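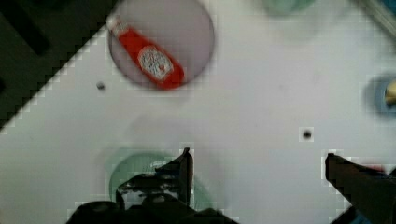

Welcome to the first wash with your Plemholm countertop dishwasher! You've done the heavy part (getting it out of the box and up onto the counter), and what's left is pleasant work that most people finish before lunch. Round plates stand upright in the lower rack, facing the spray arm, and they can go in as soon as they're cleared, so once the little red ketchup bottle has come off the plate and gone back where it lives, the plate is ready to load. Please read this section all the way through once before you connect any water. It covers the hoses, the softener salt, the test cycle and your first real load.

Section 3: Connecting and First Wash

What you need from the accessory bag: the inlet hose, the drain hose, the faucet adapter, two rubber washers and the salt funnel. Have a towel and a pitcher handy too.

Choosing the water supply

The Plemholm runs two ways, and we love them both. You can connect it to a kitchen faucet with the adapter, or you can fill the built-in tank by hand through the opening on top. Tank filling is wonderful in a rented apartment or a camper, where the faucet may not have a removable aerator. If you're going to fill by hand, skip to step 5.

1. Turn off the faucet and unscrew the aerator. Keep it in the accessory bag.

2. Drop one rubber washer into the adapter, flat side up, and thread the adapter onto the faucet by hand. Stop when it feels snug.

3. Push the inlet hose onto the adapter until it clicks, then screw the other end to the gray inlet at the back of the machine, using the second washer.

4. Open the cold tap slowly and look at both ends of the hose. If you see a drip, close the tap, back the fitting off a full turn and thread it on again. Nine drips out of ten come from a crossed thread!

5. Attach the drain hose to the lower outlet and hang the free end in the sink with the hook. The hose is 42 inches long and must not be extended.

Caution: Never use pliers on the adapter. The collar will crack.

Caution: The end of the drain hose must stay above standing water in the sink. A submerged end can siphon dirty water back into the machine.

Connecting the power

6. Plug the cord straight into a grounded wall outlet. The machine draws 1359 watts while heating, so don't share the outlet with a toaster or kettle, and don't use an extension cord.

7. Press and hold Power for three seconds. The panel lights up and plays a short tune. (You can turn the tune off later, see Section 6, but give it a chance first.)

Filling the salt well

8. Take out the lower rack and unscrew the round cap in the floor of the tub.

9. For the first fill only, pour in water up to the rim of the well.

10. Set the funnel in place and add coarse dishwasher salt until the well is full. Some salty water will spill over, and that's fine.

11. Wipe the rim, screw the cap down firmly and put the rack back.

Note: Table salt and sea salt contain additives that clog the softener. If your tap water is already soft, leave the well empty and set hardness to 0.

Running the test cycle

12. With the machine empty and no detergent in the cup, close the door, choose Rinse and press Start.

13. Stay nearby until the cycle ends. Check the floor of the cabinet, the faucet and the back of the machine for water.

14. If the panel shows F2, the tank or tap isn't supplying enough water. Open the tap fully, or top up the tank to the line, and press Start again.
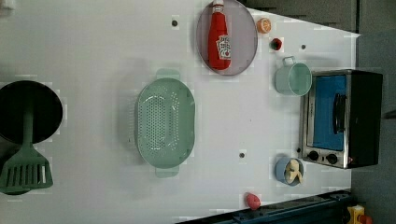
Can I put plastic utensils in the lower rack?

Put them in the upper basket, well away from the heating element, and only if the maker marks them as dishwasher safe.

Your first real load

15. Scrape off leftovers. There's no need to rinse, and the Starnov spray arm does a lovely job on sauces that have dried overnight.

16. Spin the arm once by hand. It should turn freely without touching a handle or a rim.

17. Add one level scoop of powder or a single tablet to the detergent cup and snap the lid shut.

18. Choose Everyday and press Start. When the tune plays, open the door a few inches and let the steam out before you reach in.

Caution: Dishes and the metal floor of the tub are hot at the end of a cycle. Keep children back from the open door.

Note: Replacement washers are sold as part 2678 and fit both ends of the inlet hose. Older Lapointe adapters use a wider washer and won't seal on this machine.

Continue to Section 4 for cleaning the filter.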